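Fiber and Your Body

Nestwood Children's Learning Library
Food and Health, for readers ages 8 to 11

Every plant you eat contains fiber. Fiber is the part of the plant that your body cannot fully break down. Apples, beans, oats, carrots and brown rice all have it. Meat, milk and eggs have none.

What happens to fiber?

When you swallow food, it travels to your stomach and then into a long tube called the small intestine. Most of the food is taken apart there, and the useful pieces pass into your blood. Fiber keeps going. It reaches the large intestine, where many tiny living things called bacteria use some of it as their own food.

There are two main kinds. Soluble fiber mixes with water and turns into a soft gel. Oats and beans have a lot of it. Insoluble fiber does not mix with water. It helps waste move through your body, and it is found in wheat bran and in the skins of many fruits. 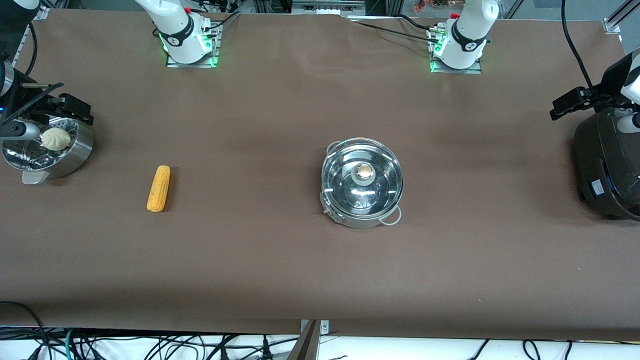 Cooking objects on a table covered with brown paper.

How can you eat more of it?

Choose whole fruit instead of juice. Leave the skin on an apple after washing it. Ask an adult to help you add beans to soup or chili. Make changes slowly and drink water with your meals, as a large amount of fiber all at once can give you a stomachache.

Words to know

Bacteria: living things too small to see without a microscope.
Intestine: the long tube that food enters after it leaves the stomach.
Bran: the outer layer of a grain.

Written by Hayley Bramwell. Reviewed by Jawad Tarar.
Last updated Jan 5, 2023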